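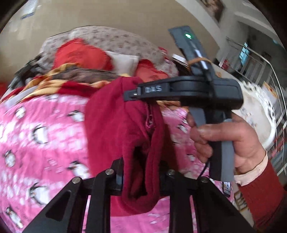

Perić amplía Mestis, su sistema de seguimiento de la producción, con un módulo de mantenimiento predictivo

Perić, fabricante de equipos de automatización industrial, ha presentado un nuevo módulo de mantenimiento para Mestis, su sistema de seguimiento de la producción. El módulo, llamado Ultano, recoge datos de vibración, temperatura y consumo eléctrico de motores y bombas, y avisa al jefe de turno cuando una máquina se aparta de su comportamiento habitual.

Ultano se ha desarrollado junto con la empresa de software Olia y se ha probado durante cinco meses en tres líneas de envasado. En ese periodo se conectaron 340 sensores. El módulo admite hasta 400 por planta y puede instalarse sin sustituir los autómatas existentes.

Los avisos se muestran en la misma pantalla que las órdenes de fabricación, de modo que el personal de mantenimiento puede programar una intervención en el siguiente cambio de formato. Cada aviso incluye el historial de la máquina y las piezas de repuesto disponibles en almacén.

«Los clientes nos pedían reunir en un solo lugar lo que hoy está repartido entre hojas de cálculo y cuadernos de taller», señala Bujar Mladenović, director de producto de Perić.

El módulo estará disponible a partir de diciembre para los usuarios de la versión actual de Mestis, mediante suscripción anual. Perić ofrecerá la puesta en marcha y la formación de los equipos de planta. La interfaz estará en español, inglés y croata.

Las empresas interesadas pueden solicitar una demostración al departamento comercial de Perić.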